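4.2 The shared table, and what ends up on it
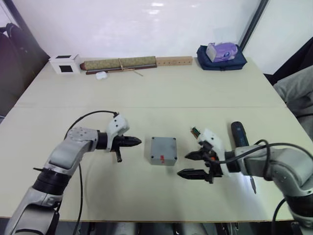 Figure 7. The two-panel table, with the small grey box on the near panel and things kept along the wall side. Photo: Lieven Van Leeuwen, Trokville bench study.

I'll start this section with the table itself, as I spent far more time with it than I ever planned to. When I set out to write about how people share a work surface, I thought I'd be writing about people. Most of my notes are about furniture. The top is light beige and comes in two rectangular panels, and where they meet there's a faint straight seam running across the middle from side to side. It is easy to miss in Figure 7, and it was easy to miss when I first walked in. I only noticed it when I read back through my interviews and found that almost everyone had a word for it. One person called it the border. Two others called it the line, and somebody from the Grendora group (a cheerful lot who had the room on Thursdays) called it the hedge, which I liked so much that I used it in my own diary for weeks.

The habit that grew up around the seam is simple enough. The near panel is for whatever you're busy with now. The far side, up against the white wall, is for things that stay. Nobody wrote this down and there was no sign. When I asked people how they'd learned it, they mostly looked at me as if I'd asked how they had learned to put a coat on a hook. One woman said she'd just seen where everyone else's stuff was and put hers there too, and then went back to her sandwich.

The grey box in the figure is a good case. It is a small, square thing with a flat lid, a dark screw hole at each corner and a little red mark low down on the front. In the photo it sits on the near panel, well away from the wall. Under the local custom that makes it a 'now' thing, and a person coming into the room would know to leave it alone. I asked several people to look at this same photo and tell me what they'd do if they needed the table. Every one of them said they'd find another spot or go and ask. When I asked the same question about the row at the back, they were much more relaxed. They'd shuffle things up a bit, they said, and wouldn't think to mention it.

The little white box at the left of that row has its own following. It has two black square openings, one on the top and one on the front, and people used it as a kind of landmark. 'Left of the white box' and 'next to the white box' turn up all through my transcripts, often from people who had no idea what it was for. I never moved it myself and I'd advise anyone repeating the study to leave it be, or at least to warn people first! In May I asked about its place on the table and was given four different accounts of how it got there, all told with great confidence.

I logged each item that was put down on the table and left for longer than a tea break. That gave me 200 entries over the whole study. Of these, 109 were put down first on the near panel and the rest went straight to the far one. I had expected the near panel to win by a mile, so this was a surprise, and I went back through the log twice to check I hadn't muddled the columns. I hadn't. What the log does show is that things tend to travel one way. Something starts close to the front, gets worked on, and then drifts over the seam towards the wall, usually at the end of the day when people want to go home. Travel in the other direction happened too, but it was nearly always on purpose: somebody had come in looking for that very thing.

I should say a word on tidying, as the two colleagues who read my draft both asked. There was tidying, and it was patchy. The Banau people wiped the table down before they started and the Grendora people wiped it down after they finished, so on some days it was cleaned twice in ten minutes and on others not at all. Neither group knew about the other's routine until I let it slip in a corridor — my fault entirely, and I've left the entries from the following week out of the counts. Wiping matters here for a dull reason. To wipe a table you have to lift things, and once something has been lifted it may well come down somewhere else. A fair few of the crossings in my log happened with a cloth in somebody's other hand.

How much of this would hold on a different table? I can only guess. The Shabalala office, which I visited for comparison (see 4.4), has one big top with no seam, and people there had much fuzzier ideas about front and back. They did have ideas, mind you. One man drew me a map on the back of an envelope, with a wavy line across it, and then his deskmate leaned over and drew the line somewhere else. With a seam to point at, I doubt they'd have had that conversation.

I don't want to make too much of a crack between two panels. Plenty of other things could be pulling objects towards the wall, and the wall is the obvious one: things look safer there and they're harder to knock off. The edge of the table nearest you is where your elbows go, after all. I tried to pick the two apart by asking people to draw the table from memory, and the drawings are taken up in the next section, together with the complaints I got about my choice of pencils.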